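Orby Transcrição 2 — módulo de atas para chamadas

O Orby liga-se à central telefónica que já tem e entrega um resumo escrito no fim de cada chamada. A Varkex, que o desenvolve, fala em produtividade transformada. Nós, que o revendemos, preferimos falar do que vimos: em chamadas a dois, o texto sai limpo; em conferências com sotaques misturados, conte com correções à mão.

Licença base: cerca de 400 chamadas por mês
Licença alargada: 1,000 chamadas por mês
Exportação: texto simples e CSV
Integração com o Sjöberg CRM: paga à parte

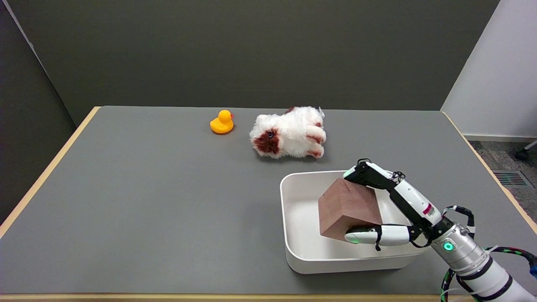
Iestyn Hughes respondeu-nos em fevereiro que o resumo lhe poupa tempo, mas que continua a ouvir a gravação sempre que há preços pelo meio. Faríamos o mesmo.

A deteção de «tom do cliente» vem ligada de origem. Não lhe encontrámos utilidade — desliga-se no menu Análise. Peça o período de teste antes de assinar e use chamadas suas, não as da demonstração.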